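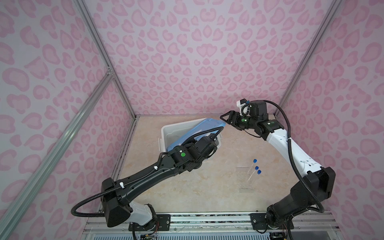

Workshop tips: keeping Java build and log files under control

Most of these come from the shared machine we use for the Parri service, but they apply to any Java web project that has been running for a year or two.

Check what is filling the disk first

Run du -sh * in the server's home directory and sort the result. On our machine the logs folder held 2,000 files and the work folder held old compiled pages from apps removed long ago. Stop the server before you clear the work folder. It gets rebuilt on the next start, and the first request to each page will be slow.

Rotate logs by size and by date

Daily rotation alone won't help if one bad loop writes all night. Set a maximum size per file as well, and a limit on how many old files to keep. In Logback that is SizeAndTimeBasedRollingPolicy with maxFileSize, maxHistory and totalSizeCap. Leave out totalSizeCap and the files can still pile up.

Don't log the whole request

Rania Smadi went through one afternoon of Plinstead logs and found 1,133 lines that printed every header, cookies included. Log the method, the path, the status and the time taken. If you need more, put it at DEBUG level and turn it on for one package only.

Clean out the local Maven repository

The .m2 folder never shrinks by itself. Delete old SNAPSHOT folders by hand, or remove the whole repository folder once in a while when you have a good connection. Keep settings.xml, which sits one level up. Ours went down by 465 directories.

Look for duplicate jars

Run mvn dependency:tree and read it. Two versions of the same library in WEB-INF/lib will cause a NoSuchMethodError sooner or later. Renji Kubo keeps the output in a text file next to the pom and compares it before each release.

Close what you open

Use try-with-resources for connections, statements and streams. Older code with close() at the end of the method leaks whenever an exception comes first. Search for getConnection( and check each one. Podari had around 303 of them and it took most of January.

Set a session timeout

Put session-timeout in web.xml. The value is in minutes, and zero or less means sessions never expire.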